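Kolstead Telix – kit de prélèvement en vrac pour bras industriel

Référence : Telix 2
Disponibilité : à partir de juillet

Le kit Telix ajoute le prélèvement d'objets mélangés à un bras six axes déjà en service. Il comprend le logiciel de choix de prise, un boîtier de calcul, le faisceau de câbles et deux bacs métalliques. Le bras et sa baie de commande ne sont pas fournis.

Les objets peuvent être de formes et de matières différentes dans un même bac : emballages souples, blocs, petits jouets, cylindres. Aucun modèle 3D des pièces n'est demandé.

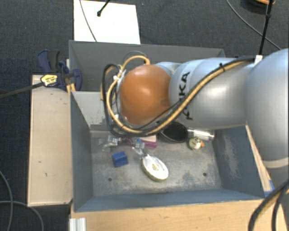 Faut-il reprogrammer le robot à chaque changement d'articles ?
Le programme du robot reste le même. Seule la liste des articles est mise à jour, depuis l'interface Telix.

Caractéristiques
Masse maximale par objet : 1000 g
Nombre de bacs gérés : 3 (2 livrés)
Longueur du faisceau : 197 cm
Fixation des bacs : par serre-joints ou par vis, sur table plane

Mise en service
L'installation se fait en 3 étapes : pose des bacs, calibrage, essai à vitesse réduite. Le calibrage est à refaire si un bac a été déplacé. Prévoir assez de mou dans les câbles pour la rotation du poignet.

Options
Bac supplémentaire Moodley, même format
Module de journalisation Drollholm
Formation sur site, en français ou en anglais

Prix sur devis. Indiquer le modèle du bras et de la baie dans la demande.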